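What's in the spice jar?

by Kane Mudgway, for the Bromcombe Kids food page

Ever opened the spice cupboard and sneezed? Good. That's your nose working. Spices are bits of plants. Seeds, bark, roots, dried berries, all sorts. People dry them and then usually grind them up small.

Take pepper. Starts out as a little green berry on a climbing vine. Gets picked, dried in the sun, goes black and wrinkly. Peppercorn! Crush it and the smell comes out.
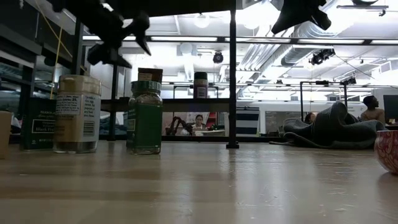
So why grind it? More surface. A whole peppercorn keeps most of its flavour locked inside, but powder lets it out fast. It also fades fast. Whole ones stay good for ages, powder goes dull a lot sooner. Lids on, always.

Garlic powder is easy to work out. Garlic, sliced thin, dried till it snaps, ground up. Most of a fresh clove is water, so dry garlic is tiny and light and realy strong. Go easy. 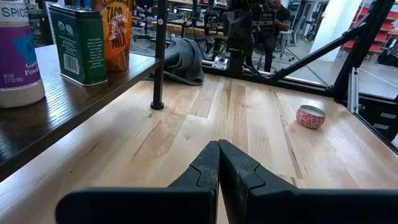

Some spices get sold already mixed. Saves measuring. Taco mix often has chilli, cumin, garlic, onion and salt, but every maker does it a bit diffrent. Read the back. The first thing on the list is what there's most of.

Favourite colour spice? Mine's turmeric. It stains everything, ask my good shirt.

Try this at home (grab a grown-up):

Get 2 spices. Close your eyes, sniff each one for a second, not too close. Wait 30 seconds between. Which is which? Now sprinkle a tiny bit of each on plain rice and taste. Same as the smell, or not?

Then put them back on the shelf, away from the stove. Heat and light wear the flavour out.
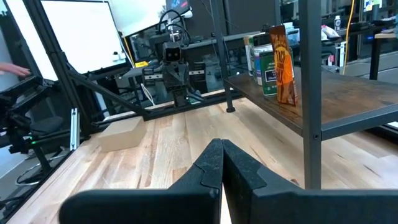 Taco bag standing up on the shelf, other groceries behind it.

Next up: salt. Not a plant at all!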